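25/04/2023

Sim collection, tray clearing task. Picking up from where Jong-dae left the config last week.

Goal is 3,000 demos for the tray set, 2,000 of them scripted with noise and the rest teleop. The scripted ones are cheap so the only real schedule question is teleop hours. Yetunde Danladi has said she can take the first block if the latency on the Allville machine gets fixed.

Changes made this morning before starting anything:

- pulled Skukden to the current main, rebuilt, reran the short tests. All pass except the lighting one, which has been failing all month.
- put the wrist camera back to the mount pose from early April. Someone had set it to the old one and the run would have been useless for mixing with the earlier data.
- turned off shadow jitter. We can add it again when rendering from the saved states.
- object start poses now sampled on the tray only. Before, objects could spawn with most of their length off the side and fall to the floor on the first step, and the episode still got logged.

The spawn check only looks at the object's center, so a long object can still stick out past the tray. I am leaving that in. The policy from the last round did badly on overhang and we had close to no examples of it in training.

Ran a batch of 20 scripted episodes to look at by hand. Opened the saved wrist frames in Liem and went through them one at a time. Slow, but last time I skipped this step and we threw out a full night of data.

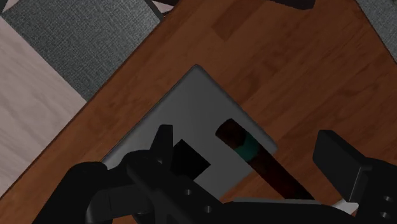
Main thing I want to settle is how much of the target the wrist view loses once the hand gets low. With the current mount the gripper body takes up a lot of the lower part of the view. For short objects this is mostly fine, they are either in the clear or they are about to be grasped. For the long cylinder, the far end goes behind the finger well before contact, so the only thing the policy has to go on for heading is the banded end. I think that is enough, but it means the band should not be randomized away. Currently the texture randomizer can repaint the whole object in one color. Set it to skip the cylinder for now.

Second thing, dark objects. The black block next to the black gripper is hard to separate even for me. The two run together where they overlap and there is no edge to speak of. Options:

Lighten the gripper material in sim. Easy, but then it stops matching the real hand.

Lighten the block. Also easy, and we have no rule that says the block must be black. But black parts do come up in the real bins.

Leave both and give the dark block more episodes so the model gets more looks at it. This is what Jong-dae Wi wants to do. I lean that way too, with the second option as a fallback if success on the block stays low.

Scripted policy problems, in the order I noticed them:

1. Approach angle is sampled before the reachability check, so failed samples get replaced by the default angle. The default is overrepresented as a result. Needs to resample instead.
2. Episode is marked done when the fingers stop moving. It should be when the object is lifted. Two different things, and the log treats them as one.
3. Timestamps on the camera stream are 2 steps behind the joint states. Constant offset, so I can correct it in the export, but I would like to find out where it comes from. My guess is the render queue.

Fixed 1 and 2. For 3 I put the shift into the Radix export script with a comment and a flag. Anyone exporting from before today needs to leave the flag off and ask me.

Tried ten minutes of teleop myself after that. The view being tilted is confusing at first, moving "up" on the stick sends the hand off at a slant on screen. I got used to it but my first several tries were bad and I deleted them. Suggest that operators get a warm-up period that is not recorded. Could also give them a fixed outside view to drive from and record the wrist view in the background. Asked Yetunde which she prefers.

Disk: the wrist stream at full size is too much for the shared drive. Save states for every step, render images later at whatever size training wants. Keep the images only for the check batches.

To do:
rerun the check batch with the fixed script
per-object success counts in the log header
ask Jong-dae about weights for the dark block
start the overnight scripted run if the rerun looks clean
clear the old test episodes out of the tray folder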